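Looking after a white worktop or table

Contents: Daily wiping / Stains / Heat marks / Scratches and dull patches / Edges and joins / The wall behind / Clearing the surface

Daily wiping

Most of the wear on a pale surface comes from grit. Crumbs, sugar and coffee grounds get dragged about under the cloth and leave a haze of fine scratches that shows up when the light is low. Brush the table first with a dry, soft brush, then wipe. A wrung-out cotton cloth and warm water with a drop of washing-up liquid will deal with nearly everything. Rinse the cloth, go over the surface again with plain water, and dry it with a tea towel. If you skip the drying you will see streaks by evening, particularly in a hard water area.

Change the cloth every day. A cloth that smells is putting the smell back on the table.

Stains

Tea, turmeric, beetroot and red wine are the usual ones. Mix bicarbonate of soda with enough water to make a paste like thick yoghurt, spread it over the mark and leave it for 4 minutes. Wipe it off without scrubbing. Old turmeric may need a second go, and what remains often fades by itself over a week or two near a window.

Ballpoint pen comes off with a little surgical spirit on cotton wool. Dab and lift, turning the cotton wool as it picks up ink. Try it first on a part you can't see, as it will dull some painted finishes. Permanent marker sometimes gives way to the same treatment and sometimes doesn't.

Rust rings from tins are best treated with lemon juice, left for 2 minutes and rinsed well. Keep lemon juice and vinegar away from marble and other natural stone altogether.

I used to recommend the Jaltanell cream cleaner, but the version sold now feels grittier and I have gone back to bicarbonate.

Heat marks

A white ring on varnished or lacquered wood is moisture under the finish. Lay a dry cotton cloth over it and press with a warm iron, no steam, for a few seconds at a time. Look under the cloth after each press. A brown mark is a scorch, and ironing will not shift it.

On melamine a heat mark is usually permanent. Put a mat over it and use more mats in future. Cork ones are fine. The thin felt sort let too much heat through for a casserole straight from the oven.

Scratches and dull patches

Light scratches in gloss paint can be rubbed down with very fine wet-and-dry paper and touched in with a small artist's brush. Two thin coats look better than one thick one. Leave it overnight between coats — longer in the cold months — and don't put anything on it until the weekend.

Whites differ a great deal. Luvton's plain white has a slight yellow cast, and it stood out badly against my table, which is a cooler shade. Paint a bit of card and lay it on the surface before you commit.

Edges and joins

Look along the edges every April or so. If the edging strip has begun to lift, clean out the gap with a cocktail stick, run in a little contact adhesive, wait until it is tacky and press down hard. Hold it with masking tape overnight. Water getting in here will swell a chipboard core, and a swollen board does not go back.

The wall behind

Pull the table out and wash the wall from the bottom upwards, so dirty water doesn't run down over dry paint and leave tracks. Sugar soap at half strength is plenty for emulsion. Rub gently at scuffs from chair backs, or you will polish a shiny patch into a matt wall.

Clearing the surface

Once a week, on a Friday in my case, take everything off the table and put back only what you used. Post goes in a tray somewhere else. Jars and bottles can stand on a single mat, which is quicker to lift than nine separate things.
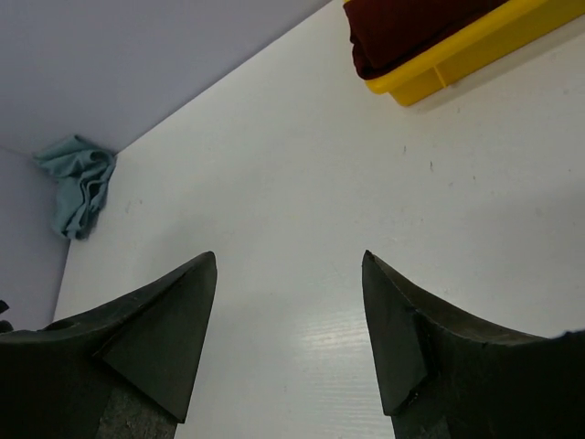
Check the undersides of whatever goes back on. Unglazed pottery bases are the worst for scratching, and a set of stick-on felt pads costs very little. Replace them when they go hard or start to slide, and clean off the old glue with white spirit before sticking on the new ones.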